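Apuntes para la celda del brazo blanco (mesa perforada). Los pego aquí porque Anwara Dissanayake me los pide cada febrero y nunca encuentro el papel.

**Antes de tocar nada**

- Parada de emergencia pulsada. Siempre. Tambien para "un momentito".
- Vaso, tazas y platos fuera del alcance de la pinza antes de mover el brazo a mano.
- Foto de la mesa con el móvil. Luego no hay quien recuerde dónde iba cada cosa.

**Dedos de la pinza**

- Trapo sin pelusa, apenas húmedo. Nada de alcohol en las almohadillas, las reseca.
- Si el vidrio resbala: primero limpiar, después subir fuerza. De 27 no paso con vidrio, 60 para las cajas de plástico.
- Almohadilla con mordiscos en el borde = fuera. Las Marnach duran más que las Plondar, pero vienen un pelo anchas y hay que lijarlas.
- Tornillos a mano y un cuarto de vuelta. Quien aprieta de más los cambia luego, ya sabéis.

**Mesa**

- Aspirar los agujeros con boquilla fina. Soplar NO, las migas acaban en las juntas del brazo.
- Cestas paralelas a las filas de agujeros. Se ve enseguida si alguna se ha movido.
- Plato rojo y plato negro al centro, planos, que no bailen.

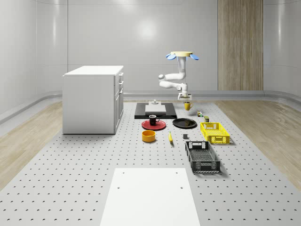
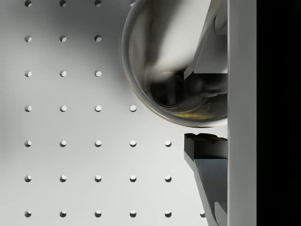
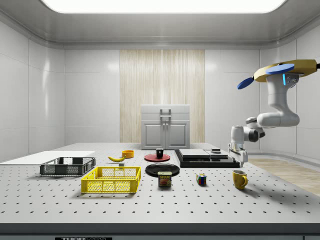
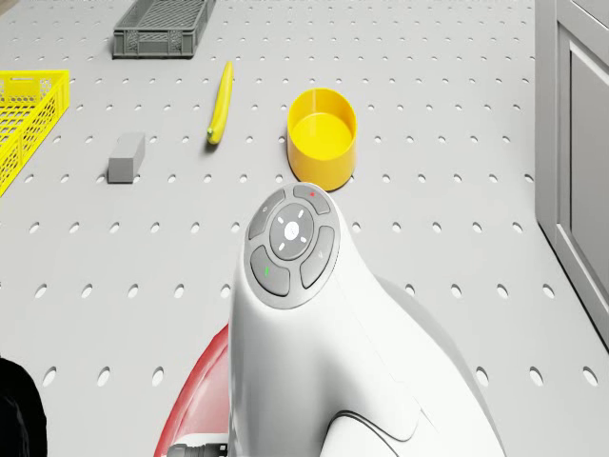
*La celda en marcha, con el tablero perforado.*

**Muñeca y botones**

- Paño seco alrededor de los botones, sin apretar. Con la parada puesta, repito.
- Conector: mirar que no baile y que el cable no tire al girar. Holgura de una mano.
- Brida Kilalura mejor que cinta. La cinta deja pegamento y el pegamento coge polvo.

**Recalibrar**

1. Brazo a reposo.
2. Cargar el programa 208 (el 657 es el viejo, no usar, a ver si alguien lo borra).
3. Tres pasadas en vacío, velocidad baja.
4. Coger una taza por el cuerpo, nunca por el asa.
5. Si roza la mesa, repetir desde el 2. No vale corregir la altura a ojo.

**Varios**

- Grasa Dal Bello, la del bote pequeño. Poquísima, una lenteja por junta, y limpiar lo que sobre.
- El plátano y el bloque gris vuelven siempre a la mesa, son los que usamos para comparar agarres.
- Ruido seco en el codo: parar y avisar. No seguir "a ver si se pasa".
- Apuntar en la hoja qué se cambió y a que hora. Con letra legible porfa.

Falta lo del armario y las llaves, lo añado cuando pueda.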